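The case for refusing to clean your demonstrations

Heriberto Camacho, March 30, 2020

Most imitation learning pipelines I have reviewed contain a filtering stage, and most of those stages were written by someone who was tired of a failing training run. The script reads a session, drops every segment where the tracking confidence falls below a threshold, drops the segments where the wrist camera sees too much motion, resamples what is left, and passes it on. The policy then trains without complaint. My position is that this stage should be deleted from the default path and replaced by annotation, and that the planner downstream should be made to read the annotations.

I maintain the ingest tooling for Jikeo, which takes recordings from hand-held grippers and turns them into trajectories a controller can follow. We inherited a filter from an earlier project, Umutari, and ran it for most of a year.

## What the filter removed

In the last full audit we had 3,151 demonstrations. The filter rejected 596 of them outright. I went through the rejected set by hand, with the trajectory plotted next to the video, and sorted each one by cause.

A minority were broken in the ordinary sense: a clock that jumped, a file that ended early, a marker detection that locked onto the wrong square and stayed there. Those deserve rejection, and a checksum plus a continuity test finds nearly all of them.

The rest were valid recordings of difficult moments. The operator turned quickly, or reached under something, or lifted the gripper so that the wrist camera looked at the ceiling for a second or two. Pose uncertainty rose during those intervals and came back down afterward. The motion was fine. The estimator had less to work with and reported as much, which is the behavior we want from an estimator.

Removing those segments has an effect that does not show up in the loss. The training set loses its fast reorientations and keeps its slow ones. The policy learns that the wrist moves gently and that the view always contains a nearby surface. Put it on an arm and it meets its first ceiling view at runtime, with no idea what usually follows.

## The environment is part of the data

A second argument for filtering concerns background clutter. People ask for recordings made against plain walls, or for a mask that blanks everything beyond the work surface. I understand the request. Visual odometry does better on a static world, and a person crossing the view pulls features along with them.

Our own recordings look like the one below, with people standing and sitting along a bright room, daylight on one side, and rows of tube lights over a floor that reflects them.

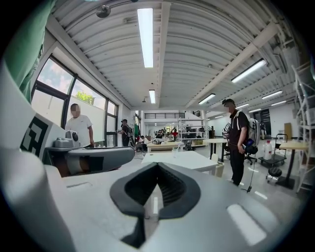 ## Reflections, people and other useful trouble

A front end that cannot survive that room will not survive a customer's building. The streaks on the floor are a good example. They are bright, they have sharp ends, and a corner detector likes them. They also slide as the viewpoint changes, so any feature placed on one violates the static assumption. A mask solves this for the one room the mask was drawn for. A robust cost in the optimizer, combined with a per-feature age and residual history, solves it in rooms we have not visited.

The same applies to people. We tried a person segmenter in front of the tracker and it helped, at the price of another model to version, another failure mode, and a dependency that had to run before anything else could. The outlier rejection already in the back end handled most of the same cases once we stopped starving it of features. We had capped the count at 400 per image to save time. Raising the cap cost less than the segmenter did.

The fiducial next to the fingers is a separate matter. It sits on the tool, so it says nothing about where the tool is in the room, and I have seen two code bases that fed it into the global pose by mistake. Its job in our pipeline is jaw width. Keep that estimate in its own module with its own covariance. When the marker is washed out, the width becomes uncertain and the pose does not.

## What should replace the filter

Every sample in our format now carries a pose covariance, a width covariance, and a short set of flags. Nothing is dropped at ingest unless the file is corrupt. The training loader decides what to do with the flags, and that decision lives in the experiment config where a reviewer can see it. Weighting by inverse covariance is the dull default and works well enough.

The objection I hear most, usually from the Lefèvre group down the hall, is that this moves the work onto whoever trains the model. It does. They are the ones who know whether a task depends on fast wrist motion, and I don't. A threshold chosen by me, in a file they never open, is a modeling decision made by the wrong person.

The other objection is storage, which I take more seriously. Keeping everything increased our archive by roughly a quarter before compression. The Zusano loader also assumes fixed-length records and will need changes before it can read the new fields. That patch is planned for April. Until it is merged, anyone on Zusano should export with the legacy flag set and write the threshold they used into the run notes.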